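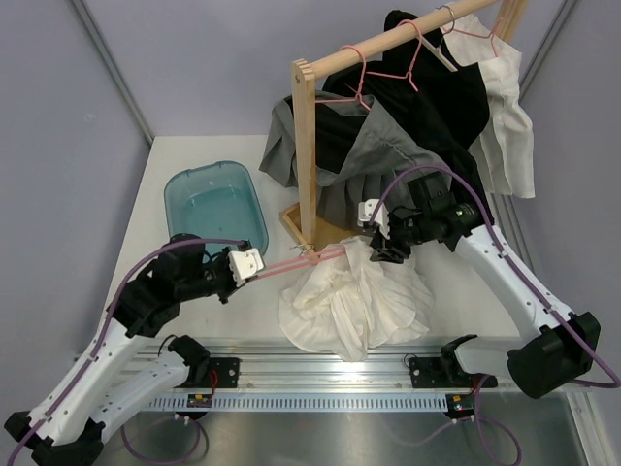
Is the Brimarard safety plan worth anything if my sister won't leave yet?

Posted by tiredbrother, 14/01/2020

My sister has been with her husband for nine years. He has never broken a bone or anything like that, but he takes her phone, he keeps her bank card, and twice now he has locked her out of the house at night. She is 35. Our parents are both gone so it's pretty much me.

A lady at her church gave her a leaflet from the Brimarard house. They say they will sit down with her and write a "safety plan" even if she stays with him. I have read the leaflet three times and I don't see how a piece of paper stops a man like that. They also list a number to call and I called it and waited a long time before I got a person. She was nice but kept telling me my sister has to call herself. My sister can't call, he checks the phone!!

Has anyone here used them? Is it real help or just talk? And should I go over there and have it out with him, which is what my cousin says.

Benoît Rey

Paper doesn't stop anybody and I'd be wary of anyone who told you it did. I'd also be wary of your cousin. I did what he's suggesting, for a friend, and she paid for it after I drove home. Don't do that.

I had the same doubts about the Brimarard plan. Most of it is dull stuff. Where are the spare keys, who has a copy of the birth certificates, which neighbor's door can she knock on, what word does she text you that means call the police. My friend kept hers at work so he wouldn't find it. It took her a long while to use any of it. I can't tell you it will work for your sister, and I didn't like how long they took to call back either. But the night she left she had her papers and 895 dollars put away with me, and without the plan I don't think she'd have had either one.

They are right that she has to do the talking. See if she can use a phone at the church, or yours when you visit. Ask them which times are best to call. And if he is hurting her or threatening to, call 911 and let them sort it out.

Medotberg_mom

just tell her to leave. why do people stay with these men. my neighbor left hers and he never bothered her again

Rarkby

"Just leave" is easy to type. The weeks after leaving can be the most dangerous part, so I wouldn't push her to do it without somewhere to go.

One thing for tiredbrother: don't text her about any of this if he reads her messages. Don't send her a link to this page. Tell her in person, and don't leave that leaflet lying in her house.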